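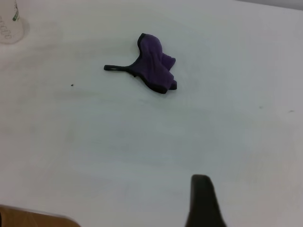 Robot learns to ask itself "which end is which?" before it folds the washing

Sun 21 June

Anyone who has ever fished a small, stretchy piece of clothing out of a full laundry basket and stood there turning it over and over, trying to work out which way up it goes, will have some sympathy for the machine in the workshop at Jilora. It has been doing much the same thing since November, and the team that looks after it announced this week that it has become rather good at it.

The group has published a short report on a method it calls Tokarz, which teaches a robot arm to handle what the researchers like to call "awkward smalls": bras, swimwear, baby vests, anything with straps, loops and bits that fold in on themselves. Towels and T-shirts have been the favourites of laundry robots for years, and for good reason, as they are mostly flat and mostly square and they forgive a clumsy grab. A bra does none of that. Pick it up by the wrong part and the rest swings round, tucks itself under and comes down on the table as a different shape altogether.

"You and I cheat all the time," says Henryk Kozłowski, who leads the project and who, by his own cheerful admission, had never given a moment's thought to how underwear was put together before he took it on. "We give the thing a little shake, we feel along the edge with a thumb, and by then we know where we are. The robot was trying to decide everything from one look, and then it was stuck with its decision, poor thing."

The idea behind Tokarz is to let the robot change its mind. Before it reaches for anything, the software makes several guesses about how the garment is lying: which bit is the strap, which is the edge of a cup, what might be hidden in the fold. It then picks the gentlest movement that would help it tell those guesses apart. Often this is nothing more than a small tug on one end of a strap, or a nudge at a flap of fabric to see what comes with it. It looks again, throws out the guesses that no longer fit, and carries on until it is sure enough to make a proper grasp.

Most of the looking is done by a small camera at the wrist, close to the fingers. The team did try relying on a camera fixed above the table, and went back and forth over it for most of the winter, but it kept losing thin straps behind the arm at the very moment they mattered. From the wrist the view is much closer and the trim along an edge shows up nicely, which turns out to be a great help, as a dark binding against a coloured fabric gives the software a line to follow all the way round. Plain garments in a single colour remain harder, and the report is quite open about that.

For the main trial the robot was given 500 attempts, spread across 12 garments of different sizes and fabrics. Each one was dropped on to a white table in a crumpled state and the robot had to find a strap, take hold of it and lay the garment out flat, with the cups facing the right way. Any attempt that needed more than nine movements was marked down as a failure, even if it was plainly getting there. Kozłowski says he argued for a kinder limit and lost, and has since come round to the stricter one, because in a real laundry there is always another item waiting.

The older method, which settles on a single guess and sticks with it, regularly ran out of moves on the softer pieces. With Tokarz the robot usually had its answer within six, and the team was especially pleased to see that it grabbed far fewer garments by the middle, the mistake that had caused most of the tangles in the early months. The full results are set out garment by garment in the report, including a rather touching page on one sports top which defeated every version of the software and is now pinned to the wall.

The table itself was deliberately left as a working table, with the odd mark on it and other objects sometimes standing near the edges. An earlier version of the system had been trained on a spotless surface, and was so easily put off by a speck of dirt or somebody's cup that it was hardly any use outside its own corner. Teaching it to leave such things alone took a good deal longer than anyone had planned for, and there is a whole section on it for readers who enjoy that sort of detail.

The work was paid for in part by Vunero, a firm that runs laundries for care homes and small hospitals, where sorting and laying out personal clothing is still done entirely by hand. It is slow work and hard on the wrists and shoulders, and items with straps have a habit of wrapping themselves round everything else in the drum. Vunero has offered space at its Ulero site for the next stage, in which the robot will have to take garments from a heap instead of meeting them one at a time. Staff there have already sent over a box of the worst offenders, together with a handwritten note wishing the robot luck.

That stage is expected to begin in November, and there is plenty to do before then. The present system is slow, and a practised person would have a garment laid flat while the robot was still considering its first tug. It also has trouble with hooks and eyes, which catch on other fabric and are too small for the wrist camera to make out reliably. The team would like to add a sense of touch to the fingers, so that the robot can feel when something has snagged, and has been testing two designs without yet settling on either.

The report and the recordings from the trial can be had free of charge from the Jilora workshop, and Kozłowski is keen to hear from anybody who has clothing to spare. Clean, please, and the more straps the better.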